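4. Sorting the adapters and power strips

This section comes after you have emptied the storage box (section 3). Do all steps at a table with good light. You need paper labels, a pen, a dry cloth and the inventory sheet of the Eltance travel kit.

CAUTION: Nothing may be connected to the wall while you sort. Pull every wall plug first, also when the switch is in the off position.

4.1 Lay out the pieces

1. Clear the table and wipe it with the dry cloth. Wait until the surface is fully dry before you continue.
2. Put the power strips down first. They are the longest pieces and they need the most space.
3. Turn each strip so that the outlets look up. You must be able to read the shape of the slots without lifting the strip.
4. Lay every cord away from the strip in an easy curve. Do not wind it tight around the housing.

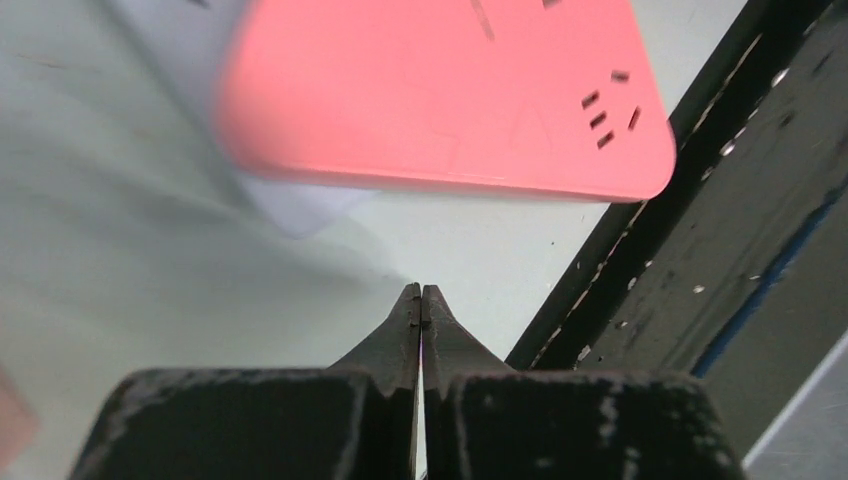
Figure 4-1. Pink housing with slots up.

5. Look into the slots. If you find dust, hold the piece upside down and tap it with your hand. Never use a needle or a paper clip.
6. Check the housing for cracks, especially at the corners. A cracked piece goes in the Grostus return bag and not back in the kit.

Note: The color does not tell you the plug type. In earlier kits one color was used for one region, but this was stopped in July. Go by the prongs and the slots only.

4.2 Group the plug adapters

7. Make one group for the cube adapters and one group for the flat adapters.
8. Stand the cubes with the prongs up. In this position you can compare the prongs from one cube to the next, and the cube rests on its flat side.
9. Hold a cube by the sides when you move it. Do not pull on the prongs, they can become bent — a bent prong will not go into the wall outlet straight.
10. Read the text on the piece, if it has any. Raised letters in the same color as the plastic are hard to read, so tilt the piece against the lamp.
11. Write the type on a label and put it on a side without slots. The label must not cover a vent.

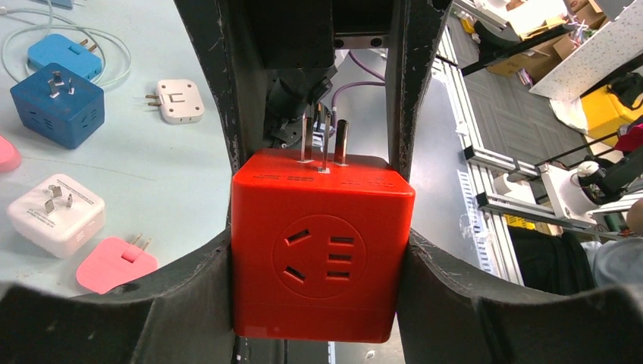
Text: Frida Damgaard — Revised Sun 26 February

Three prongs on top do not mean that the socket in the front takes three prongs of the same form. The two ends must be written down separately. On the inventory sheet, column A is for the prongs (the side that goes in the wall) and column B is for the socket (the side where you put your device).

12. Fill in columns A and B for each cube.
13. Fill in the same columns for the flat adapters. If you are not sure about a piece, write a question mark and put it aside for Lyle Achterberg in the spare parts room.

CAUTION: An adapter changes only the form of the plug. It does not change the voltage. Read the label on your device before you use it in another country.

4.3 Check the strips and the switched cubes

14. Find out which pieces have a switch. Set each switch to off and leave it there for packing.
15. Count the USB ports on each strip and write the number in column C.
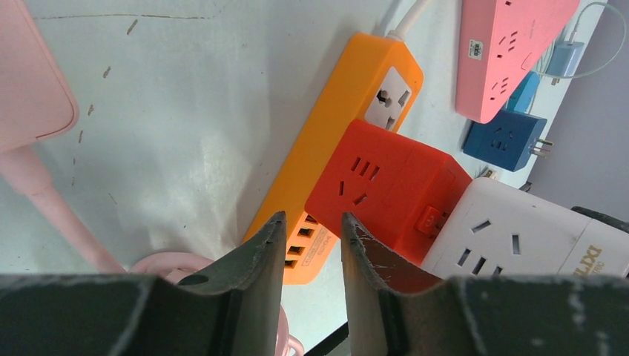 Do not leave one piece lying on top of another when you do the count, it is then easy to miss an outlet underneath. Move the cubes to their own side of the table and go along the strip from the cord end to the other end.

16. Compare your total with the sheet. A full kit has 37 pieces. If a piece is missing, look in the box lid before you order a new one under part number 2196.
17. Sign the sheet and continue with section 5, Packing.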